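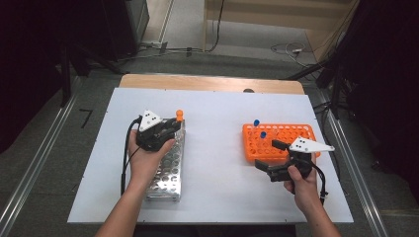
Danica Grgić wrote in to ask why her tomato seedlings came up fine and then fell over at the soil line a week later. The usual cause is damping off, a fungus that likes cold, soggy mix and still air. Most of it can be prevented when you sow.

How to start tomatoes without losing them

Wash old pots in hot soapy water, then soak them in one part bleach to nine parts water for 10 minutes. Rinse and let dry.

Use a bagged seed-starting mix. Garden soil packs down and may carry the fungus. Dampen the mix in a bucket first. It should hold together when squeezed but not drip.

Sow two seeds per pot, a quarter inch deep. Cover loosely with plastic wrap and keep at 75 degrees. Take the wrap off as soon as you see the first sprout.

Give 16 hours of light a day, with the lamp a few inches over the leaves. Run a small fan on low nearby.

Water from the tray, and pour off whatever is left after 28 minutes. Let the top of the mix dry out between waterings.

If one seedling falls over, throw out the whole pot. The ones in other pots may still be fine.

Plants started in March are usually ready to go outside in May, after a week of hardening off.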